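Dralby carrier project at Workis
Progress report to the Ashworth fund
Period covered: February to June 2021
Prepared by Ritva Jääskeläinen, site operations

Summary

The Dralby carrier has been moving parts and paperwork between the main store and the finishing building since February. It is now in use on every working day. The indoor part of the route is settled. The outdoor part works in most conditions but still needs a person more often than we planned, and we are asking to move some of the remaining money from indoor charging to outdoor work.

Trips

The carrier started 955 trips in the period. Of these, 752 were finished without anyone stepping in. Most of the others needed a short stop and a restart from the desk. The commonest causes were low sun, parked vans at the loading door and leaves in the gutter being read as an obstacle. The van problem has mostly gone now that the bay has been marked out again.

We had one contact with a door frame in the first month. There was no injury and the repair was done on site. The speed through doors was lowered the same day and has stayed there.

What has changed for staff

Nine people work in the store team. Before the project, two of them spent most of each shift pushing trolleys between the buildings. That job no longer exists as a full shift. Thịnh Đỗ and Huệ Ung, who did most of it, are now trained as route minders. They watch the trips from the desk, go out when the carrier stops, and load and unload it at the store end. They also do picking when it is quiet.

No posts have been lost and none are planned to be. The minder role was put one pay step above the trolley role in April, after a request from the team.

Not everyone prefers the new arrangement. Huệ reported that the desk work is tiring on the eyes and that she misses the walk. We now swap minders every two hours. The finishing building has also had to get used to smaller, more frequent loads, and Ngân Hoàng asked for a fixed timetable so that her people are not called away from the benches. This began in May. Complaints from finishing have dropped, though the first run after lunch is still often late.

Training took 256 staff hours in total, more than the bid allowed for. The extra time went on manual recovery outdoors, which we had treated as a minor topic.

Outdoor route

Lâm Ngô has walked the road section with both minders and agreed where the carrier should slow down and where it must wait for a person. It shares the road with motorbikes and scooters as well as vans. On the stretch beside the flowering hedge it keeps well out from the kerb and gutter. Glare is the main difficulty when the sun is low at the far end of the road, and detail on the tree side is poor at those times. Minders have been told to go out to it without waiting for an alarm.
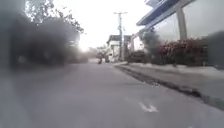
Next period

Fit a sun hood and repeat the low-sun trips.
Train a third minder to cover leave.
Review the after-lunch run with finishing.
Agree with Ashworth the transfer from the charging budget line.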